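Notebook, March, after lunch
White table, surface and drawn lines
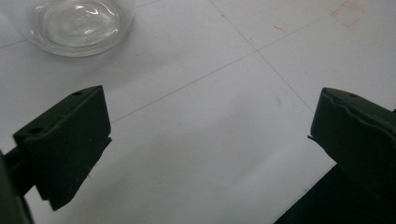
Costel wants to sign this top off as finished and move on to the next one. I'm not there yet. He says the matt coat takes care of glare, and under the overhead lights it does look even enough, but we said the same about the Vesdale top and ended up sanding it back.

The thin lines are my other worry. Leanne drew them with the fine pen against the steel rule and reckons they'll stand up to cleaning. Do they? Her test was 8 wipes with a damp cloth on an offcut. A proper week of elbows and sleeves is another matter. I've asked for 56 wipes on the same offcut, half with plain water and half with the Nerel cleaner, and I want somebody other than Leanne to do the wiping.

Faint marks on the top as well. Costel says dust. Dust comes off. Byung-chul thinks they're old lines ghosting through from before the repaint, in which case a fourth coat won't help much and we should have primed. Try white spirit in one corner first, NOT near the lines.

Njål asked whether we need lines at all or could use tape. Tape lifts at the ends and things catch on it, we went through this with the Sosska table. Staying with pen unless the wipe test goes badly.

To do:
- wipe test, two cloths, write down which is which this time
- white spirit, back corner
- ask Vsevolod if the paint tin is the same batch as before (label has gone)

4 pm. Spirit not tried yet, can't find the bottle.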